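October 31, 2020

I have been promising a post about the work table since the spring, and every time I sit down to write it I look over at the table, decide it isn't fit to be seen, and go and put the kettle on instead. Well, the kettle has been on and the tea is drunk, so let's get to it.

Those of you who have been reading for a while will remember the old table, the one with the split down the middle that ate pencils. Jabari Kaijage, my neighbor across the landing, helped me haul it down to the curb last December (three floors, and he never complained once, bless him!). When the new one came I promised myself I would look after it properly, so I laid a big white cover over the top before I'd so much as set a cup down. It's the best thing I've done in that room. I can draw on it, spill on it and lean on it with both elbows, and I don't have to feel guilty about the wood.

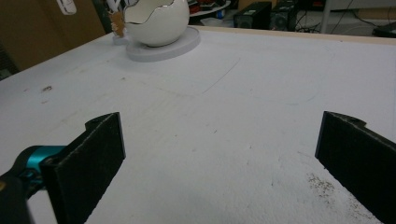 The white top, pencil lines and all, with the little egg cup at the far end.

I used to go over it with an eraser every evening, and I've mostly given that up. Those long straight lines come from measuring, and I am a person who measures, then has a biscuit, then measures again — which may explain the specks, though I couldn't swear to it in court. The curved line is from a paper lampshade I was trying to work out. I still haven't finished the lampshade. I know, I know.

The egg cup is the one shaped like a broken shell, with the zigzag rim, and I'm fonder of it than I can explain. It came from a stall at the Biwott market, where I'd gone for string and nothing else, and I carried it home in my coat pocket with my hand around it the whole way. My sister Sida says it should be in the kitchen with an egg in it like a respectable egg cup. I did try that, one breakfast, and then I missed seeing it when I looked up from my cutting, so back it came. The small ornament beside it was already living on the table and the two of them seem to get along.

Next on my list is the clutter behind the table, which I have been stepping around for far too long. I've got it into my head that I'll sort one box an evening, with the radio on, and see how far I get before the holidays — wish me luck, and do tell me how you manage yours.

3 comments

Plaravlow wrote:
Please leave the pencil lines! Mine has them too and I like seeing what I was up to.

Sida wrote:
It is an EGG CUP. It wants an egg.

Fuvimitz wrote:
Is there a pattern for the lampshade anywhere? I'd happily try it even unfinished.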